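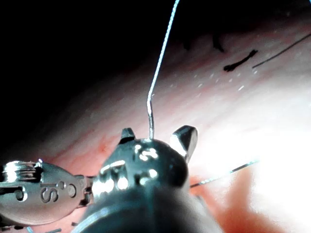 Figure 4. Suturing with two instruments. The thread rises from between the prongs of the dark tip; a second length runs diagonally to the right against the tissue. The letters "IS" are engraved on the silver instrument.

3.2 Thread tracking under glare

The Wamalix module is sold by Pladbridge as an add-on for surgical robots already in use. It takes the video stream, marks the thread and the instrument tips, and returns an overlay to the console. It sends no motion commands. We tested the version released in January, with the settings left as delivered.

The test set held 4,000 stills taken from suturing work. Wilma Purves and Wendelin Ruchti traced the thread in each still by hand, working apart, and Hannelore Ortner settled the cases in which their tracings differed. A further 500 stills without thread were used to measure false marks.

Figure 4 shows the kind of view that gave the module most trouble. The thread is thin and silvery-blue, and the length on the right fades into a patch of glare where the tissue is almost white. The polished metal adds bright reflections of its own. A dark, elongated mark and a thin dark thread lie on the tissue further away – both are easily confused with the working thread if colour is ignored.

We scored each still on two points: whether the module found the thread where it leaves the instrument, and how far along its length the overlay stayed within 4 pixels of the hand tracing. Stills with strong glare were scored as a separate group. In that group the overlay broke off early in 38 per cent of cases, most often at the border of the bright area. Kinks in the thread caused few errors.

The supplier's manual advises lowering the light level when the overlay breaks off. We did not follow this advice, as a change of light also alters what the surgeon sees. The module has a second setting, meant for dark thread, which we left off throughout. Whether both settings can be run together without slowing the overlay is not stated in the manual – the question was put to Pladbridge and remains open. Results for moving instruments are given in Section 3.3.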